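Spent the afternoon at Stilthorpe being told that teaching a robot by remote control is now "basically solved". A few thoughts, none of them very generous. 1/9 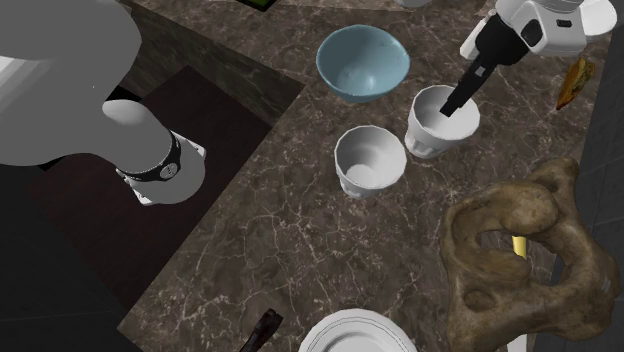 The pitch from Valach goes like this. A person steers two arms through a kitchen job, the software saves every movement, and after enough goes the robot can do it alone. Simulated kitchen, simulated crockery, real human on the controls. 2/9

My first question was how many goes is enough. The answer was 500. For cups. I asked how many for cups plus a bowl and was told that was "an interesting research direction". 3/9

They let me have a turn. Two arms, one brain, and the brain was mine, so make allowances. I could do one arm or the other. Every time I minded the gripper in the cup, the second arm wandered off and hung over the wrong bit of worktop. 4/9

Valdir Lacerda, who runs their demo sessions, does it beautifully. That's rather my point. He has been at it for months — if the robot learns from Valdir, it learns Valdir's tricks, including going in over the rim with the fingers because he finds it easier than gripping the outside. 5/9

And the headline figure, 95 per cent success. Success at what? Jordan Dawber asked this before I could. It means the cup left the counter. Where it ended up is scored separately, and that number wasn't on the slide. 6/9

To be fair to them, doing it in simulation makes sense. You can drop a cup all day and not sweep up once. But a simulated cup weighs whatever somebody typed in, and I've yet to hear a good account of what happens when the real one is greasy. 7/9

Lawal, the other lot presenting, do it by hand. You hold the arm and drag it through the job. Slower, and hard on the shoulders, but you can feel when you're pushing too hard. With the remote kit I felt nothing at all through the handles. Pudel is supposed to add that in July. We'll see. 8/9

I'd happily be wrong. Put it in a kitchen it hasn't met, with 2 people who've never used the controls doing the teaching, and publish the lot, bad runs included. I asked if that was planned. They took my email address. 9/9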